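How I Pack Chips for the Mail Without Ending Up With Crumbs

My cousin Oluwaseun Oyewole moved to Bretden in November and his one complaint about the place is the chip aisle. Plain, salt and vinegar, barbecue, done. So I've become his snack supplier, and I've now mailed enough boxes to have strong opinions on how to do it.

The first box was a disaster, by the way. I threw everything in, stuffed a sweater on top and hoped. He sent me back a photo of a cereal bowl full of chip dust (he ate it with a spoon, so not a total loss). I've gotten a lot better since!

What you need

A sturdy box, a bit bigger than you think you want
Packing paper or old newspaper, plenty of it
Wide packing tape
A marker
One or two zip bags
Chips, and pick canisters over bags if you have the choice

On that last one: I do still send bags now and then when he begs for a flavor that only comes that way, but a bag takes up a ridiculous amount of room and the corners get crushed. A canister holds its own shape, and the chips sit in a neat stack inside. Curved chips nest together, so there's a lot less for them to rattle against.

Step 1: Lay everything out on the floor

I do all my packing on the carpet. The kitchen table is too small once the box is up there, and a canister that rolls off a table onto tile is a canister of crumbs. On carpet it can roll wherever it likes. Put the open box in the middle, put the snacks on one side and the paper on the other, and you won't be crawling around hunting for the tape. (You will still lose the tape. I keep mine around my wrist like a bracelet.)

Step 2: Check the lids

Pick up each canister and press all the way around the rim of the lid with your thumb. You're feeling for a spot that gives. If one side pops up, press it back down and run a single strip of tape across the top and down both sides. Don't wrap tape round and round, or whoever opens it will need a kitchen knife and will be annoyed with you.

Then look for dents. A small one near the bottom is usually fine. A dent in the middle means the stack inside has probably been pushed, and I keep those for myself. Somebody has to eat them.

Step 3: Sort by flavor

Sounds fussy, but it helps if you're sending to more than one person in a house. I put the spicy ones together and the mild ones together, then write a little list for the top of the box. Oluwaseun's roommate can't handle any heat at all, and the pictures on the packaging don't always get read by a hungry person at midnight. My cousin's favorite is the spicy crayfish one, in the purple canister with the chili pepper on it.
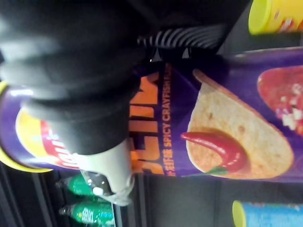
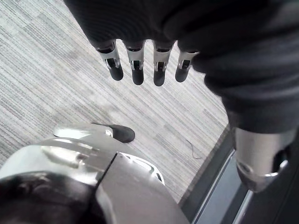
Step 4: Wrap each one

Take two sheets of packing paper, lay the canister on its side along one edge and roll it up like a burrito. Leave enough paper hanging over each end to scrunch into a ball and fold in. Those scrunched ends are what do the work, as the ends are where a canister takes a hit. The sides are pretty tough already.

If you're sending something that could leak in the same box (I sometimes add a jar of the Quaye pepper sauce), put it in a zip bag, then another zip bag, then wrap it. Put it at the opposite end from the chips.

Step 5: Build the layers

Crumple paper and cover the bottom of the box to a depth of 3 inches. Crumple it loosely - tight little balls don't cushion much. Lay the canisters on their sides, side by side, with the lids alternating left and right. I used to stand them up and I got more broken chips that way, maybe from the whole stack bouncing on itself every time the box got set down.

Push more paper between the canisters and the walls, then add another loose layer and start your second row. I never go past two rows. Five canisters is my usual box, three on the bottom and two on top, with small stuff tucked into the gap on the upper row. Candy, tea bags, socks. Socks are fantastic filler.

Step 6: The shake test

Close the flaps without taping them, hold them shut and give the box a gentle shake. If you hear a clunk, open it up and add paper. If you hear a faint rustle, you're good. Try to get it right before you tape, which I say as someone who has cut open a finished box more than once to shove in one more page of newspaper.

Step 7: Tape and label

Tape the middle seam, top and bottom, then both edges. Write the address on the box itself as well as on the label, in case the label gets torn. I write "FOOD - PLEASE KEEP FLAT" on the top in marker, and I have no idea whether anyone reads it.

A few extra things

Check the rules before you mail food to another country. Anything with meat or seafood flavoring may be restricted, and it's a sad thing to lose a whole box over one canister.

Don't mail chips with scented soap or candles. I did that once and got a very polite text about lavender barbecue.

My last box took seven days to reach him, and he reported two broken chips in the whole thing. He's already asked for more of the crayfish ones, so I need to go find another box.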